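Progress report to the Stistex small grants desk
Project: Flavuneck (a pick-and-place arm for the shared workshop at Rosser)
Period: March to June
Status: behind plan, under budget

## Summary

The application said that by June we would have a working arm on the bench, sorting small parts for other members. We have a working simulation, a half-finished pedestal and a log of failed grasps. I would call that a third of what was promised. The first quarterly note used the phrase "on track", and I'd like to withdraw it, as it counted the simulation as if it were the machine.

## What has been done

The simulated workspace is complete enough to run trials overnight on the old desktop in the back office. It has the arm on its pedestal, a table, a plate and a set of small objects to pick up. Walls, floors and table furniture are swapped between runs so that the grasping software can't lean on one familiar background. I was doubtful about this when Cleltar suggested it (they supply the control software and like to see it used) and I am still doubtful. It makes the trials look varied. Whether it makes the arm any better at picking up a real object under our strip lights is a question we have no data on.

Since the last note we have run 2,134 trials. The software reported 2,062 of them as successful grasps. Please don't quote that number anywhere. The success test only asks whether the fingers closed and stayed closed on something for a moment. It doesn't ask whether the object was lifted, or whether it stayed upright, and a figurine pinched by the head and tipped over counts the same as one picked up cleanly.
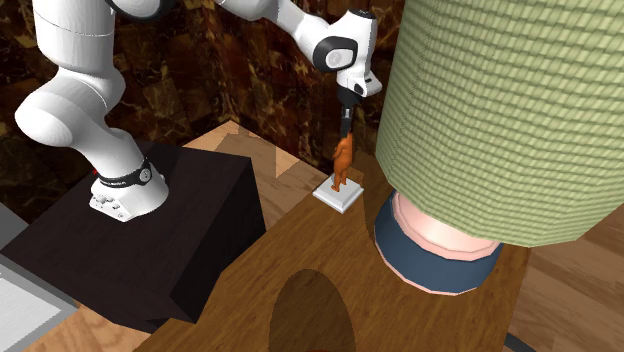 I went through 100 of the reported successes by hand, replaying each one from approach to release. In 18 of them the object had been knocked or dragged before the fingers shut. That is a small sample and I picked the replays from a single week, so I wouldn't build much on it, but it's enough to say that the headline figure is too kind. A stricter test is being written. I expect the rate to drop when it goes in, and I'd ask that the drop not be read as the project getting worse.

Upright figures are the hardest objects in the set. They are narrow, they fall over easily, and the arm has to come straight down on them with very little room for error. Blocks and cups are much more forgiving. Most of the early trials were blocks and cups.

## The physical build

- Pedestal: timber cut and glued, top plate not fitted. The first top was out of true and I have sent it back to be planed.
- Wiring: run as far as the emergency stop. The stop itself has been tested on the bench and works.
- Arm: not bought. The second-hand one we were offered had no service record, and the seller couldn't tell us what it had been lifting.
- Guarding: drawn up, not started. The workshop won't let us power anything that moves until it's in place, and I agree with them.

## Money

Spending is low only because the arm hasn't been bought. Nobody should take the underspend as good management. If we have to buy new, the budget doesn't cover it and I will say so in writing before ordering anything.

## Concerns

The simulation has become comfortable. It is easy to change a setting at teatime, leave it running and find a fresh set of graphs in the morning -- and none of that moves the pedestal along. Friction between the fingers and the object is a guess. So is the weight of every object in the set. Cleltar say their default values are sensible, but they haven't shown us what they were measured against, and I have asked twice.

I am also not convinced that other members want this. Two said they would use a parts sorter when we applied. One of them has since bought a set of drawers.

## Next period

1. Put in the stricter success test and re-run the upright objects only.
2. Weigh the real objects on the kitchen scales and put those figures into the simulation.
3. Fit the pedestal top and finish the guarding.
4. Decide on an arm by the end of August, or tell you that we can't.

I'd suggest holding the second payment until item 3 is done. The next report will go out in September, with the re-run results attached whatever they show.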